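Sorting by color, bimanual: relabeling failed grasps vs. dropping them
Forum: Manipulation Learning > Results

brollergate_tm
Posting numbers from our can sorting runs since a few people asked in the June thread. The policy is plain imitation, trained on 2,766 teleoperated episodes. The comparison is what to do with episodes that contain a missed grasp. Baseline drops them. Ours cuts the episode at the miss, relabels the recovery as a new start state and keeps it. That puts 417 segments back into training. Same architecture, same seed, same number of gradient steps.

Setup is two arms facing each other over the mat, one bin per color.
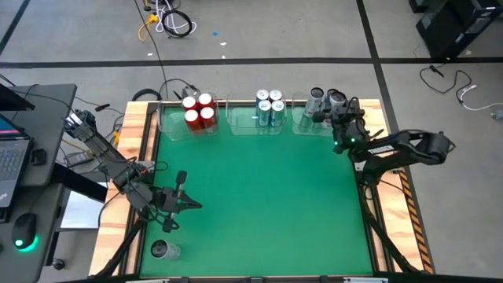 Jinov asks whether the baseline got extra clean episodes to make up the difference. If not, all you have measured is that more data helps.

brollergate_tm
It did not. Fair point. I can subsample ours to match and rerun.

skilberg
I'd go further than Jinov. A recovery segment starts near an object by construction, so you are also shifting the start distribution toward contact. Matching the count won't separate that out. You need a control with clean episodes cut at a random point close to the grasp.

w_ambrosio
Disagree that it matters here. The shift toward contact is the method. If random cuts do as well, fine, use random cuts, it's less labeling.

skilberg
Then the claim in the title is wrong. It says relabeling.

brollergate_tm
Adding the random cut control. On viewpoints, the wrist cameras do most of the work during the last part of the approach. Spacing is tight when cans stand in a cluster, and the fingers have to go down between neighbors.

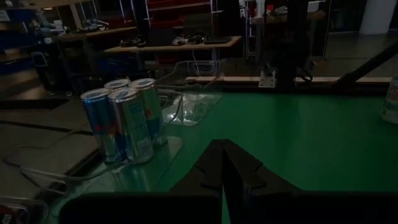 With the wrist views masked, the gap between the two policies shrinks to 12 trials out of the full set, from 13 with them on. I read that as no effect of camera choice on the comparison.

Jinov
One trial either way is noise. Post the intervals.

brollergate_tm
Will do, with both controls.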